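Clarkudport Site Notes: Automation and the People Who Work With It

This post sets out my own view of the changes made at the Clarkudport site between last spring and August. I have worked in staff development at Kushwaha for nine years, and I was asked by several colleagues to write down what I told the department heads in person. It is a personal account and does not replace the formal report, which Khairul Sutanto is preparing.

The company has supplied tableware and meal service equipment to hospitals and residential homes since 1961. For most of that time the final handling of trays, bowls and plates was done entirely by hand. The Clarkudport building employs 425 people over two shifts, and at the start of last year the greater part of them worked at the setting benches. A person at a bench takes a tray, places the dishes on it in the order shown on the card, checks the rims for chips and passes it on. The work is steady and requires attention. It is also hard on the wrists and shoulders, and our health office has said so for many years.

The Grisley line was approved in two stages. The first stage covers the simple settings, meaning one tray and one or two dishes. The second stage will cover mixed settings and is still under review. The machines on the Grisley line learn from recorded handling, and the recordings are made by our own bench staff. I wish to dwell on this point, as it has changed working life at the site more than the machines themselves have done so far.

Recording is carried out at numbered tables. A staff member sits at the table, takes a gripper in each hand and performs the setting at an ordinary pace. Sessions last no more than 60 minutes and are followed by a change of duty. Those who record are paid at the senior bench rate for the whole shift, including the hours spent on other work. Nosipho Swanepoel negotiated this condition on behalf of the bench staff, and management accepted it after two meetings. I consider it the most important decision of the project.

It should be said that the early weeks were not easy. Several experienced people found it uncomfortable to handle dishes through a tool after twenty years of using their fingers. Arlindo Fagundes told me that he felt like an apprentice again, and that he did not enjoy the feeling. He asked for time to practice without recording, which the original schedule did not allow. The schedule was changed. Practice periods are now offered to everyone at the start of the morning shift, before 8 a.m., and no record is kept of how well a person does in them.

A second difficulty concerned trust. Staff wished to know whether their recordings would be used to judge their speed. The written policy, posted beside the time clock and in the canteen, states that they may not be. Supervisors do not have access to the recordings. A staff member may ask for any session of his or her own to be removed, and need not state why. As of this writing, 920 sessions have been kept and a small number have been removed on request. I regard those requests as a sign that the policy is being used as intended.

What will happen to the bench positions is the question I am asked most often. No one at Clarkudport has been dismissed as a result of the first stage. Some positions were not filled when people retired, and I would be misleading readers if I left that out. Others have become inspection posts or recording posts. The second stage may reduce the number of bench positions further, and I do not know by how much. My recommendation to the department heads was that no decision on the second stage be announced until each person affected has been offered a meeting and a training place. Shanti Chaudhary, whose department would be the first concerned, has supported this in writing.

Training places are open in machine care, inspection and recording. The machine care course is taught with Zovivon, the firm that services the line, and takes place during paid hours. Kiran Thakur completed it in the first group and now teaches the session on safe stopping. Staff on the late shift have pointed out that most of the classes are held in the morning. This is a fair complaint. A late class has been requested, and I will report here when the answer is received.

I would also ask supervisors to remember that bench staff know a great deal about dishes that has never been written down. They know which bowls sit badly on a tray and which rims need a second look. Two of the changes made to the setting cards this year came from remarks made at the recording tables. There is now a notebook for such remarks in the supervisors' office, and anyone may write in it. 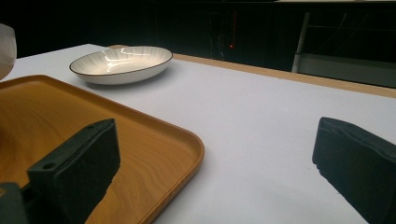
Trays and dishes at the recording table 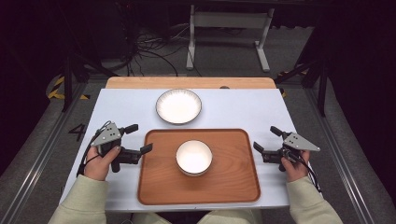
This page was last modified in August.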